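April 20, 2018
by Burgi Koller

My grandmother's apartment had a hallway so long that my cousin Jonas learned to ride his tricycle in it. I have been thinking about this hallway all week, for the reason that we are now in the middle of choosing a floor for our own, which is much shorter and has caused much longer discussions.

We moved to this house in February. The old owners had put a dark green carpet from the front door to the kitchen, and under the carpet there was another carpet, and under this one a layer of newspaper which had become almost one piece with the boards. I pulled everything out over two weekends. I kept one page of the newspaper with an advertisement for winter coats, and the rest went to the recycling depot in five bags.

So now we have bare boards, and they are not the beautiful kind. They are soft, and one near the door moves when you step on it. My husband Engelbert would like to sand them and be finished. I would like tiles. In the place where I grew up, everybody had stone or tile in the entrance, and you took off your shoes there, and the floor was cold under your socks even in summer. He grew up with wood and he says a cold floor is for a butcher's shop.

We went to see tiles at Birnovard, the big place near the ring road. I had imagined that we would choose a colour and go home. But first you must decide between ceramic and porcelain and natural stone, and then comes the finish, and then the size, and after that the young man asks you about the grout. I had never in my life had an opinion about grout. By the end of the afternoon I had a strong one, and Engelbert had a different one. 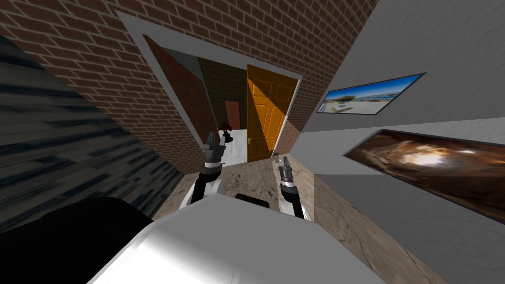

The price was also a surprise. For our hallway with the small square in front of the bathroom, the stone I liked would come to 623 dollars, without the adhesive and without the person who puts it down. The porcelain that imitates stone was much cheaper. I put the two samples beside each other on the kitchen table at home and asked my neighbour Eylül Yazıcı to tell me which was the real one. She picked the false one with great confidence. Then I asked her a second time in the evening, with the lamp on, and she picked the false one again.

Eylül had her own floor done last year and she has warned me of several things. The tiles make the floor higher, so the doors must be cut at the bottom. A hallway is almost never straight, even when it looks straight, and you will see it only when the last row of tiles becomes thinner and thinner towards one end. She told me to measure the width in three places. I did it, and there is a difference of 18 millimetres between the front door and the kitchen. I did not tell Engelbert this for one whole day.

There is also the question of the boards. You cannot put tile on wood which moves – it will crack, maybe in the first winter. You need to screw down the boards and then put a cement sheet over them, and our house is from a time when people were generous with nails and not so careful with distances. I rang a tiler called Burgi Kaufmann, partly because she has my name and I have met very few others. She came on Tuesday and walked up and down the hallway in heavy shoes, listening. She said the floor can carry it, but she wants to look underneath before she writes an offer. She also said she would put the tiles in a diagonal, so that the eye does not notice the crooked wall so much. It needs more cutting and you lose more material. I am not sure if I like diagonal. In my head the tiles were always in simple rows, like in my grandmother's hallway.

I rang Jonas on the weekend to ask what that floor was exactly. I was sure it was grey stone. He was sure it was red, with a runner down the middle, and that the runner was the reason he fell off the tricycle. We talked for an hour and did not agree. His mother has a box of photographs somewhere, and he has promised to look, but Jonas has promised many things.

For the moment we walk on the boards and I sweep them every evening. The dust from between them comes back by the morning. Engelbert has screwed down the one near the door, so it does not move anymore, but now it makes a noise which it did not make before.

If somebody has lived with a light-coloured grout in an entrance, with a dog, please write to me how it looks after one winter. The young man in the shop said it is no problem, but he also said he lives in an apartment with carpet.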